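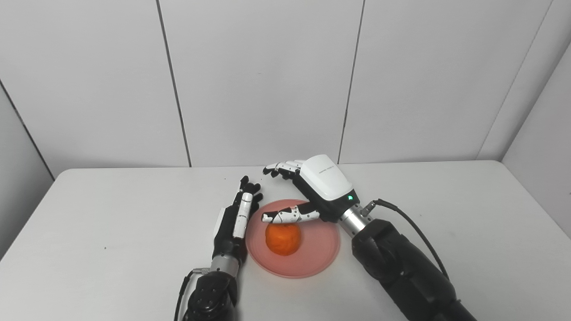 Bronach tinted plate, pink: my review after a whole winter of using it

I did not expect to write this much about a plate, but I love this thing! I bought one last September from the Grivgate shop in Janville, mostly to stop my fruit rolling off the counter, and I've since gone back for two more. It's the round one with the raised rim, in a see-through pink that sits somewhere between grapefruit juice and a gummy bear. On a white table it looks fantastic. Put a tangerine on it and the orange just jumps out at you, and I have eaten a lot more tangerines this winter as a result (my dentist, Dr. Urban, is less thrilled).

The rim is the best part. My old fruit plates were flat, so one bump of the table and a clementine was on the floor. With the Bronach you can carry a few pieces of fruit from the kitchen to the couch with one hand and nothing goes over the side. It also catches peel, seeds and juice, so I peel right on the plate and tip the whole mess in the compost.

Weight: mine came out at 540 grams on the kitchen scale. That's heavier than I guessed from looking at it, and I like that, it stays where you put it. My friend Chantelle has wrist trouble and finds it a little much when it's loaded up, so try lifting one in the store if you can.

Cleaning is easy. Warm water, a drop of soap, done. I've run all three through the dishwasher on the top rack most weeks and the color looks the same to me as the first day. Beet juice rinsed off. Turmeric left a faint yellow ring on one of them, which came out after a night with baking soda.

Now the gripes, because there are a couple. Fingerprints show, especially near a window. Water spots too, so dry it with a towel if you care about that sort of thing. The three I have don't stack very well, they wobble, and I ended up putting a paper napkin between them. And I wish there was a bigger size! It's fine for snacks or a slice of cake but too small for dinner.

I also tried the Boutros version, which costs less. Nice color, lower rim, and a grape got away from me the first afternoon. I gave it to my nephew for his paints and he's very happy with it.

We use cookies to remember your preferences and to see which pages people read. Accept all | Manage settings

Would I buy it again? I already did, twice. The green is next on my list if Grivgate ever gets it back in stock.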